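Bevero 2.1 review: four months of teaching a robot to press buttons

I've been using Bevero since November, and I keep getting emails asking if it's worth the money, so here goes. Short version: I like it a lot, with one big grumble that I'll get to.
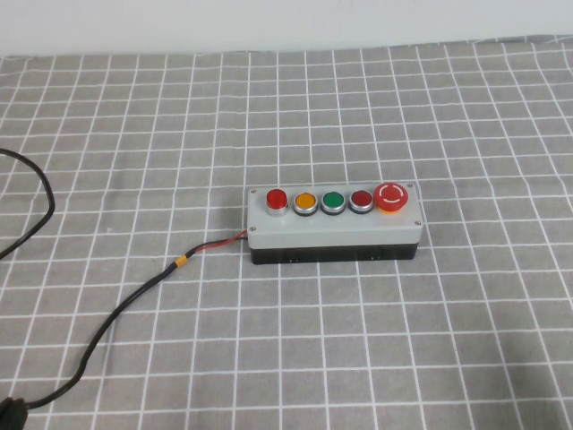

If you haven't run into it, Bevero is a task planner with a perception module bolted on. You tell it what you want done ("press green, then amber"), it finds the targets in the camera view, and it hands your arm controller a list of poses. I came to it from Odoi, which is free and which I still have a soft spot for, but Odoi wanted me to write every approach by hand and I am lazy!

My test job is a five-button control box, lid up, on a gray grid cloth. Setup took me one evening, most of it spent on camera calibration. The wizard asks for 90 views, and you do need them all (I tried stopping early and my presses landed on the silver rings).

Detection is the best part. Version 2.0 kept mixing up the two smaller red buttons, the bright one on the tall bezel and the darker one, and I had more or less given up on color alone. The new one lets you name a target by its place in the row, so "leftmost" and "fourth from left" are proper labels now. Such a relief. I ran 200 presses over a weekend and it never picked the wrong red.

Height is where it gets fussy. Bevero fits one flat plane to the lid and assumes every cap sits the same distance above it, so the tall red gets hit early and the planner reports a collision. You can set an offset per target, but it's buried in the task file, and the docs have it under "surface hints" (why??). The mushroom stop needs its own offset too, plus a twist step to release it. I wrote the twist as a custom action, and it came out at 134 lines, which is silly for a quarter turn.

My grumble is the replanner. Nudge the box a little and it throws out the whole plan and starts over, even if the last target is the only one left. Svyatoslav Romaniuk on the user forum posted a patch that keeps the finished steps, and I'd install that before doing anything else.

It costs $300 a year for one arm. Citari is cheaper but its viewer crashed on me twice in the trial, and Dendden wouldn't load my camera driver at all. I've renewed Bevero. Please fix the plane thing, though!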